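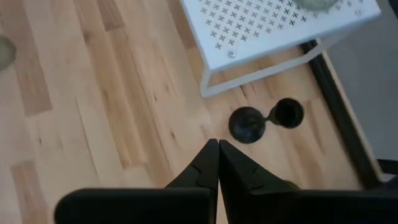 Side table with the perforated top, on the plank floor.

The white metal side tables from Enberg are back in the Merari furniture room, priced at 7 dollars each. The top is punched with small plus-shaped holes, so crumbs go straight through - keep a tray on it if you plan to eat there. Check the screws before you take one home and tighten any that have worked loose. Limit of two per household. Quote shelf number 2529 at the desk when you pay. Felt pads for wooden floors are in the drawer by the door. The room is open Saturday, 3 August 2019, and the next furniture day is in September.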